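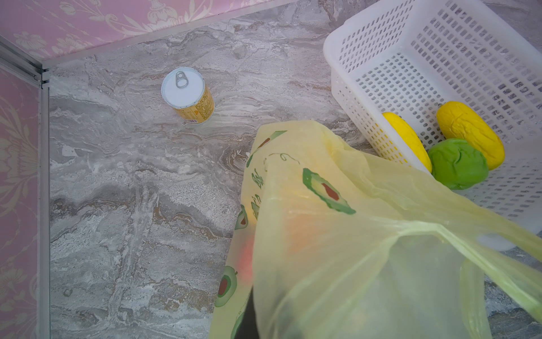
*Small food can, yellow label, ring pull lid.*

**Drodham Screen Exchange: progress report**
December 8, 2022

Hello again! Report number four, and I think it's the first one I've been properly looking forward to writing. Last time I was mostly telling you about letters we hadn't had answers to. I've had answers now, most of them good, one of them a bit of a pain, and we've shown actual films to actual people (lots of them).

## Where we've got to

The autumn season is finished. We put on everything we said we would apart from the border documentary, which I'll come to. Total admissions across the season were 826, and I'm counting only tickets scanned on the door, so the friends-of-the-projectionist crowd who always slide in at the back aren't in there. The best single night was the opening one, when we filled all 165 seats and had to turn a few people away, and I felt awful about it because it was chucking it down outside.

The quietest was the matinee of short films. I'd put it up against the Christmas lights being switched on in the square, and that was my own fault for not checking the council calendar. I'd still show the same shorts again. The people who did come stayed for ages afterwards, and the chat in the foyer was better than at some of the packed nights.

## Permissions and paperwork

You asked for more detail on this part, so I'll try to give you some without sending you to sleep.

For most of the season the rights were simple: I write to the distributor, they quote a fee, we grumble and pay it. The Lương films were different. The Lương archive is state-run, and a print or a digital copy can't leave for a showing abroad until the culture ministry there has signed a letter saying what it's for, where it'll be shown and whether anybody is making money out of it. I sent the first request back in February. It came back asking for a letter from our local authority, so I got one of those, and then that had to be translated and stamped, and then the stamp was the wrong sort of stamp. I now know far more about stamps than I ever wanted to!

Anyway, we got three of the features through. The archive staff were lovely the whole way along, I should say, and I never had the feeling they were dragging their heels. They were as keen as we were and had the same forms to fill in, just from the other end. 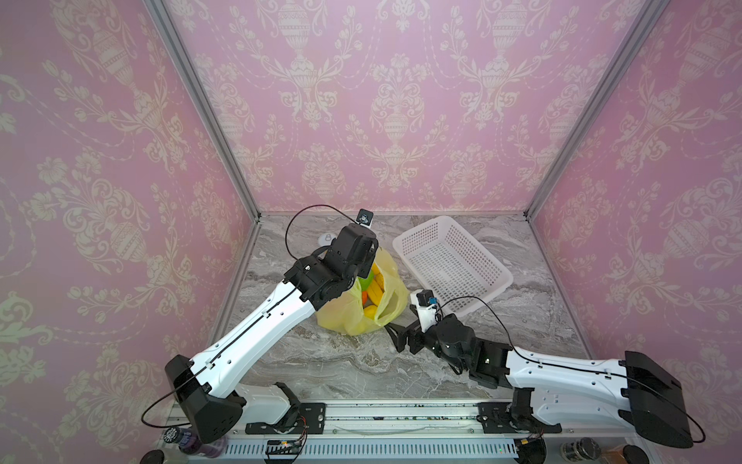
The fourth film, the border documentary, is still stuck. The ministry hasn't refused it. They've asked to see the English subtitles before they decide, and I've been going back and forth over whether we're comfortable with that. Where I've landed is that I'm happy for them to check the subtitles are accurate, and I've told them so, but I've also said we won't cut or soften a line to get the film in. If the answer is no on those terms then we'll show something else in its place and say plainly in the programme why the slot changed. I hope you're all right with that. Please ring me if you aren't, as I'd sooner have the conversation now than after the spring leaflet has gone to print.

## Subtitles

We used Nelora for the first pass on everything, then paid a freelance translator to go through the lot. It saved us time on the plainer dialogue and made a right mess of anything with a joke or a song in it, so the saving was smaller than I'd promised you in the application. For spring I'd like to have the translator start from scratch on the comedy and keep the software for the two slower dramas. It comes out at nearly the same cost and she'll be a good deal less cross with me.

One thing from the audience cards: quite a few people wanted the text bigger. We tried it on the last two nights and got no complaints from anyone, so that's how we'll do it from now on.

## Tickets

Istix has been fine on the whole. The booking page works on phones now (it didn't in September, and we lost sales because of it) and the pay-what-you-can option has been used more than I guessed it would be. My only gripe is that refunds take an age to come through, and it's me who gets the emails. I've asked them about it and had a polite reply with nothing in it. I'll ask again.

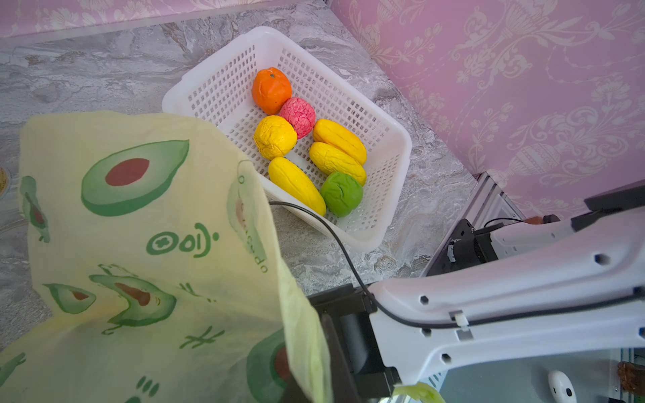 I also want to move the on-sale date forward for spring. We opened booking too late for the schools, who need to plan their trips well ahead, and two of them told me they'd have come if they'd known sooner. I've already pencilled them in for the afternoon showings.

## Money

The full budget sheet is attached to the same email as this. The short version is that we're under on travel, over on translation, and bang on for hall hire. I'm holding back £1000 for the border documentary, which covers its fee and the shipping if we get the go-ahead. If we don't, could I move that sum across to a replacement film and a visiting speaker? I know that's a change of heading so I'd need it from you in writing.

## Coming up

- Send the subtitle file to the ministry, with my covering letter
- Confirm spring dates with the hall in Drodham (they've offered us the bigger foyer too)
- Booking live earlier, schools first
- New audience cards with fewer boxes and more room to write
- Chase Istix about those refunds

I've kept back a pair of seats for you on the first spring night, down the side where there's decent legroom. Let me know whether you want them before I release the unsold ones, and if somebody else from your office fancies coming along I can squeeze in one more.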